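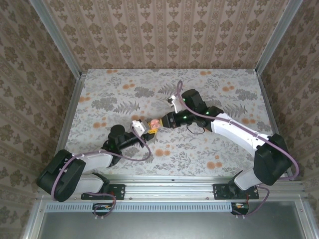
Minutes of the Regular Meeting
Jokville Concert Series – Programming Board

The meeting was called to order at 7:05 p.m. in the upstairs room of the Paracha Theater. A quorum was present. The minutes of the January meeting were approved as circulated.

1. Spring program
The Board reviewed the draft program for the spring season. The pop vocal group Jurkia has confirmed one evening performance, to be held on a Saturday, with a set of 12 songs and one intermission. The group has asked that the ballads be placed in the second half. Agreed.

2. Ticket sales
Advance sales for the Jurkia concert stand at 107 of 241 seats. Members discussed whether to open the balcony to students at a lower price. It was moved and seconded that about 80 seats be set aside for this purpose. Motion carried, with one member opposed.

3. Opening act
Two applications were received. The Board selected the duo Jomon, subject to receipt of a signed contract and a full song list. The opening set is not to run past 8:15 p.m.

4. Sound and lighting
The theater has replaced two stage monitors – the left side only. The Board asked that the right side be checked before the first rehearsal. The lighting plan was held over to the next meeting.

5. Merchandise
Performers may sell recordings in the lobby before the concert and during intermission. The request to sell after the concert was referred to the theater.

6. Other business
A letter concerning late seating was read and placed on file.

The meeting was adjourned at 8:40 p.m. The next meeting will be held in March at the same location.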